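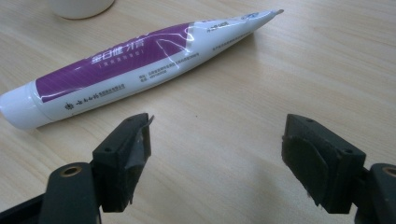 How often do the fingertip pads on the Cestow need to be changed?

Change them when the pad surface starts to lift at an edge or when light packages begin to slip. For daily use on cartons, tubes and cups, most customers order a new set every 2 months.

Cestow hand-held gripper, spare fingers and fingertip blocks
Made by Fasach. Sold and serviced by Drirnach.

The Cestow is a two-finger gripper held in the hand and closed with a trigger. It is used to record grasping work at a table, and the same fingertip blocks fit the arm-mounted version, so a grip that works in the hand can be moved to the cell without changing the contact parts.

Each finger is a dark plastic arm with a round brass-colored threaded insert in its upper face. A black rectangular block is mounted at the end of the arm and does the gripping. The blocks are sold separately from the arms, and in normal use they are the only part that wears out.

What you can order

Part 656 – pair of fingertip blocks, bare, with screws
Part 556 – pair of finger arms, inserts fitted, no blocks
Camacho pad sheet – soft facing material, self-adhesive, enough for 4 blocks

Part 656 fits all Cestow arms, old and new. Part 556 does not fit the first version of the handle, which has a narrower slide. Check the label under the trigger before ordering.

Facing the blocks

Blocks are shipped bare. The inner face can be covered with Camacho pad, with cloth tape, or with one on each side. Foam or felt gives a softer grip and takes up small differences in shape. Tape is thinner and lets the finger slide under a flat edge, such as the crimped end of a toothpaste tube lying on a table. If you record with one combination, use the same combination on the arm.

To change a facing:

Open the fingers all the way and switch off the handle.
Take out the block screws and remove the block from the arm.
Peel off the old facing. Wipe the glue off with a cloth and a little alcohol.
Cut the new piece slightly smaller than the inner face.
Press it on from the middle outward and leave it for an hour under a weight.
Refit the block. Tighten the screws by hand until they stop, then no further.

Tape that runs past the top of the block will curl and can catch on the object. Trim it level. A frayed edge on a felt or foam pad can be cut back once with small scissors. After that, replace the pad.

Checking the alignment

With the fingers closed, the two blocks should meet along their full height. Hold the gripper up to a window and look for light between them. A gap at the top or bottom usually means that one block has been tightened at an angle. Loosen it, close the fingers on a flat card and tighten it again.

Repeat the check after any drop, even a short one onto the tabletop. The arms bend a little before they crack, and a bent arm will pass a quick look.

Inserts

The threaded inserts are pressed in at the factory. If one turns with the screw, stop. Do not glue it – the arm has to be replaced with part 556. We do not sell inserts on their own.

Repairs

Send the complete gripper to Drirnach with its facings left on, and include a short note on what it was picking up when the fault appeared. The workshop is closed for the second half of December. Orders for blocks and pad sheets are still packed during that time.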